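Docs Guides Tasks Hardware Downloads Contact

Pollwood Docs > Guides > Collecting demonstrations > Two-arm sorting

Collecting demonstrations for a two-arm sorting task

This guide covers one full round of recording for the box sorting task, from table setup to handing the episodes over for training. It assumes that both arms are already calibrated and that you can move them from the leader handles without thinking much about it. If either of those is missing, do the Satitz warm-up guide first.

A round is 40 episodes. The training set for this task needs 500 good ones, so expect to repeat the round many times and keep the setup the same each time.

Before you start

Cover the table with the black cloth and pull it straight. Small wrinkles are fine. A fold high enough to catch a fingertip is a problem, so smooth those out by hand.

Place the organizer box in front of the right arm, with the drawers facing you. It does not need to be in exactly the same spot every time. Small changes in position are useful – the model should learn to find the box, and it can't do that if the box never moves. Shift it by a finger's width or so between episodes and turn it slightly every few episodes.

Check that the fingertips are clean and tight. Close each gripper fully once and open it again. If one side lags, stop and reseat the finger bracket.

Turn on the room lights and close the blinds. Daylight moving across the table during a session has cost us more episodes than any hardware fault.

Setting up the recorder

1. Open Hiebert and choose New session.
2. Pick the task name from the list. Do not type a new one, even if it differs only by a capital letter. The training scripts treat it as a separate task.
3. Enter your operator initials.
4. Set the episode limit to 46 seconds. A clean run is well under that.
5. Start the preview and make sure all camera views are updating. A frozen view is easy to miss because the first picture looks normal. Wave a hand in front of each camera.

Recording an episode

Move both arms to the start pose and let go of the handles for a moment. Start the recording, then wait for the tone before you move.

Bring the active gripper over the compartment with the fingers open. Come down slowly, close on the rim of the container, and pause briefly before you lift. The pause matters in training. Without it the model tends to lift before the grip is firm.

Lift straight up until the container is clear of the divider, carry it to the target spot, and set it down. Open the fingers fully before you back away. Return to the start pose and stop the recording.

Keep the other arm open and out of the way during the whole run. It is recorded too, and if you let it drift, the model will learn the drift.

If you miss the first grasp, try again in the same episode. Up to 2 retries are allowed. These episodes are worth keeping, as they show the model how to recover. Mark them "retry" when the save box comes up. If the container tips over or falls, discard the episode and reset.

Reaching into the left compartment

The left compartment is the harder side for the right arm, which has to come across the divider. Keep the gripper body tilted so that the wrist stays above the wall, and watch the cable. It should hang with enough slack that it doesn't pull on a drawer knob when the arm moves back. 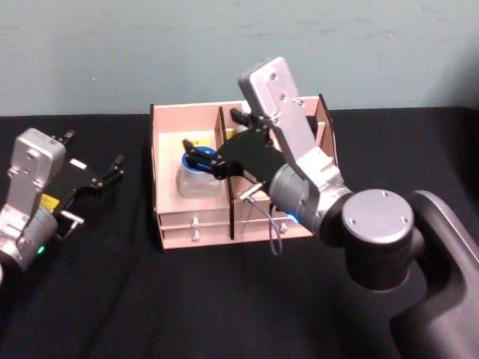
Can I mix left and right compartment runs in one session?

Keep them in separate sessions. Hiebert stores one instruction line per session, and the instruction has to name the correct side. You can switch as often as you like as long as you open a new session each time.

Checking and uploading

Play back every fifth episode at double speed. Look for late starts, frozen views and any run where the idle arm moves. If you find one bad episode, check the ones on either side of it.

When the round is finished, close the session and run the Elto export from the same machine. It writes a short report with the number of episodes kept, discarded and marked as retries. Compare that with your own tally before you upload – the export skips files that are still open and doesn't give a warning.

Leave the local copy in place until the upload shows as verified. After that it can be deleted to free up the drive for the next operator.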